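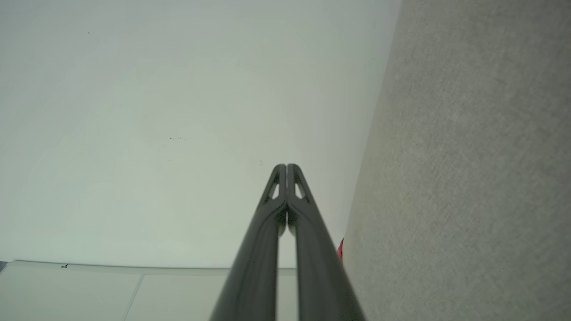 What gets small dark specks off a pale, smooth surface?

Bicarbonate of soda and a damp cloth, most of the time. Mix a teaspoon with a few drops of water until it looks like toothpaste, dab it on, leave it while the kettle boils and wipe it away with clean water. I love this stuff! A tub lives by my sink in Osgate all year round, and I get through a shocking amount of it in December.

Go gently on anything glossy — small circles, light pressure, soft cloth. Try a hidden corner first, and keep bicarb off marble altogether.

For ink or pen dots, put a little surgical spirit on a cotton bud, open a window and keep well away from the hob. Roll the bud over the dot so the ink lifts instead of spreading. Rinse, then dry with an old tea towel.

Siyabonga Ngubane wrote in to recommend a plain white pencil rubber for scuffs, and what a brilliant tip — I did the whole of my desk with one and then started on the shelves.

If a speck won't budge, run a fingernail over it. A tiny dip means it's a chip, and a filler pen in a matching shade will do more for it than scrubbing.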